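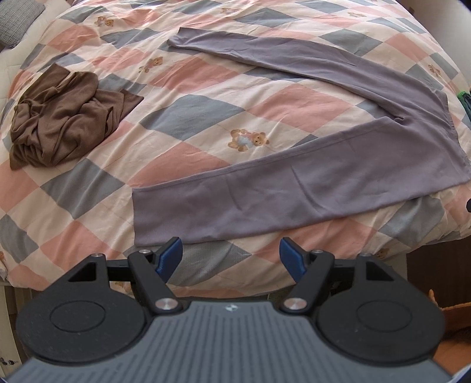 # Reltero Garment Folding – Jaw Sync Fault Subset

Maintained by Nuala Dunne and Tín Trịnh, Skemton. Status: **restricted, not for policy training**.

## Summary

This subset holds 90 folding episodes recorded with hand-held grippers in which the logged jaw width does not match the true jaw position. The parent release contains more than 1,000 episodes and is not affected.

## Description of the fault

A firmware update issued in January reset the width encoder to zero each time the trigger was released quickly. From that point the log reported closed jaws while the jaws stood open. The fault was found during replay at Cokach, where an arm closed on empty air and then pressed down on the work surface until the force limit stopped it. No one was injured.
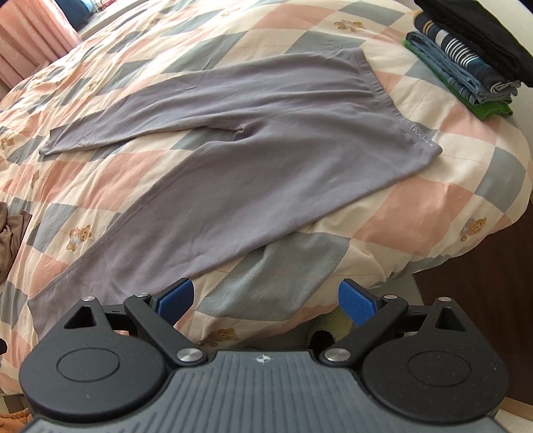
Jaw state was relabeled by hand from the wrist video. Reviewers followed the two blue fingertip pads, and marked the jaws open wherever a gap could be seen between them. Frames with a pad over the cloth, as at the nearer leg of the pants, were read a second time by Kevin Mac Giolla – contact with fabric does not by itself show a grasp.

## Known limits

- Relabeled values are `open`, `closed` or `unknown`. No width is given.
- In 11 episodes the reviewers did not agree. These are flagged `disputed`.
- Raw encoder values are kept in `width_raw` and must not be used for control.

## Safety

Do not replay these episodes on hardware. Report any suspected case in other subsets to Tomás Gilmartin before further use.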